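Home | Browse topics | Ask | Sign in

Is the Purnard block-pushing kit worth it for a small lab? 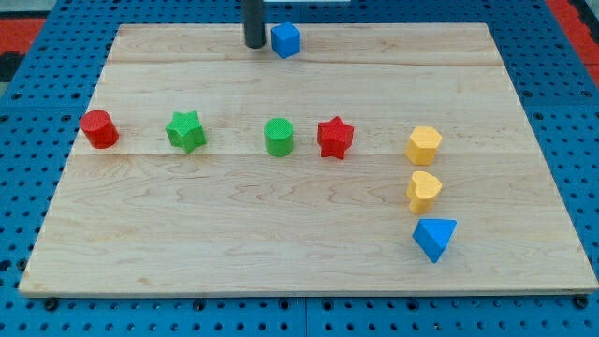

Pusher rod and blocks on the board

Purnard wants us to renew at the end of our trial, April 2020. The listing says it learns to push any block where you tell it. Ours manages short pushes when the blocks are well apart. With blocks close together I don't trust it, and the sales page shows no failures. Has anyone paid for the full version?
Misolell

We did, in September. Of 51 pushes I logged, the cube went fine and the star kept turning off course. Support told us to recalibrate, so we did that 3 times and the star still turned. Ask for their raw logs before you sign. They sent us 2 short clips.
Pîrvu

Depends what you want it for. Ours works ok. A plain rod can only push so don't expect it to pick things up. The board is just a board, you can make your own and save money.
Clestusmont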